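Skimon-list: Old Buildings, Working Rooms
Subject: Re: Brick dust on everything, should I seal?
Reply-to: list

Replying below each part, and trimming the rest of your message.

> We moved into the ground floor of an old warehouse building in August and
> one long wall of the main room is bare brick. It looks great and it was
> half the reason we took the lease. But there is a fine reddish grit along
> the bottom of it every morning, and it gets onto the desks and into the
> chair casters.

We had the same thing in the Rathjen building, in the big room on the second floor. The first step is to find out what the grit is. Put a sheet of white paper on the floor against the wall, tape down the corners, and leave it for a week. Do this in two or three places. If what lands on it is mostly pale and sandy, it's mortar. If it's mostly red or orange and feels like flour between your fingers, it's the face of the brick. You can have both. Ours was nearly all mortar, and I would have bet on brick.

If there is white fluff mixed in that dissolves in water, that's salt, and it means moisture is moving through the wall. Stop there and find where the water is getting in before you spend anything on the inside.

> The landlord says just put a clear sealer on it and be done. The quote from
> the painting contractor was $1,240 for the one wall, two coats.

I would hold off on that until you've done the paper test. Sealer will not hold failing mortar in place for long. It makes a skin over it, the sand lets go behind the skin, and then you have flakes instead of dust. You also can't repoint well over a sealed joint without grinding the sealer out first.

The order we followed was:

Brush the wall down dry, top to bottom, with a stiff nylon brush. No wire. Wire leaves bits of steel behind and they rust.

Vacuum with the brush attachment, same direction. We used an old Erkov canister vacuum with a fresh bag and went through two bags.

Go along the joints with a wooden skewer or a pencil. Where it sinks in easily, mark it with a bit of painter's tape.

Have the marked joints raked and repointed in a lime mortar. Ask for lime. A hard cement mix in an old soft wall will push the damage into the brick.

Wait a month. Then decide about the sealer.

The repointing cost us $668, and that was for the soft patches only, nearly all of them in the bottom three feet and under one window. After that the dust dropped to the point where a weekly pass with the vacuum took care of it.

> How do I tell if it's a solid brick wall or just a facing? Does it matter?

It matters some, mostly for hanging things. Look for headers, which are bricks turned so the short end faces you. If you see whole rows of them every so often, or one between every couple of long ones, the wall is probably more than one brick thick and tied together that way. If all you see is long faces, each row offset by half a brick from the one below, that's a running bond. It's often a single layer, either standing alone or in front of something else. It isn't proof, because metal ties can do the same job out of sight, so look at the edge at a door or window opening if you have one.

Don't hang shelving from a single layer until you know what is behind it. We put freestanding shelves against ours with a gap of a couple of inches, and I would do the same again. The gap lets you get the vacuum nozzle in and lets the wall dry.

> Also the echo. With the old carpet gone, phone calls in there are awful.

Brick isn't as bad as people say. It's uneven enough to break up the sound a little. Your floor and ceiling are doing most of it. A rug under the main group of desks will help more than anything you put on the wall. If you do want panels, stand them on feet. Please don't glue anything to the brick. I spent two weekends with a plastic scraper taking off what a former tenant had glued up, and the spots still show in low sun.

> Last thing, can you tell me which sealer you used and whether it changed the
> color? I like the orange and don't want it going dark or shiny.

We did use one in the end, on part of the room only, so I can't speak for a whole wall. It was a Riveo water-based one in matte. Test it on a patch behind a door and look at it after a full day, because they all look dark at first. On our test patch the brick came up slightly deeper and the mortar hardly moved. The glossy version is another matter and I wouldn't put it in a room with windows. Whatever you buy, look for the word "breathable" or "vapor permeable" on the data sheet and skip it if you don't find one.
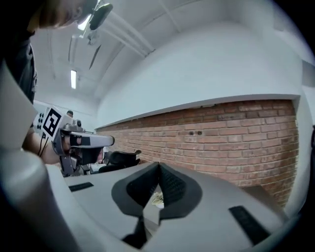 From the building notes, 5th May. Posted by the list keeper.

The brick in this room is orange-red, in running bond, with pale mortar. We get asked about the mortar color fairly often. If you are having joints repaired next to mortar this light, take a chip of the old stuff to whoever is doing the work and have them make up a sample stick. Let the sample dry for several days before comparing. Fresh mortar always looks darker than it will end up.

Office chairs like the black one in the picture should be kept a hand's width off any bare brick. Chair backs and arms rub the face off over time and you end up with a worn stripe at one height along the whole wall. A strip of wood on the floor is enough to stop the casters. For the same reason, check the casters every few months. Grit packs in beside the wheel and then scratches the floor. Pull the wheel out, pick it clean, wipe it, and push it back in.

Small scraps of paper and cloth go in the bin at the end of the day. They drift to the foot of the wall, they hold dust, and they clog the brush attachment.

End of the building note. Back to your questions.

On the money, if it helps you with the landlord: everything we did came to $955, which was the repointing plus the sealer, brushes, bags and the loan of a scaffold board. That was for a wall more than 30 feet long. Your price will depend on how many joints are soft, so get the tape on the wall before anyone comes to quote. With the tape up they are quoting for marked joints, and you can compare one price with another.

One thing I left out. Cover the desks and anything with a fan in it before you brush. Use real plastic sheet and tape it down. Bedsheets let the fine dust straight through. Open the windows, wear a proper dust mask that fits, and keep everyone else out until the vacuuming is finished. Old mortar dust is bad for your lungs. Don't sweep it with a dry broom afterward. Vacuum, then damp mop, then change the water and mop again.

If the paper test shows salt, write back to the list before doing anything else and say which side of the building the wall faces and whether there's a downspout near it. Several people here have dealt with that and know more about it than I do.

--
Skimon-list is a discussion list for people who look after rooms in old buildings.
To leave the list, send a blank message with the word "remove" as the subject.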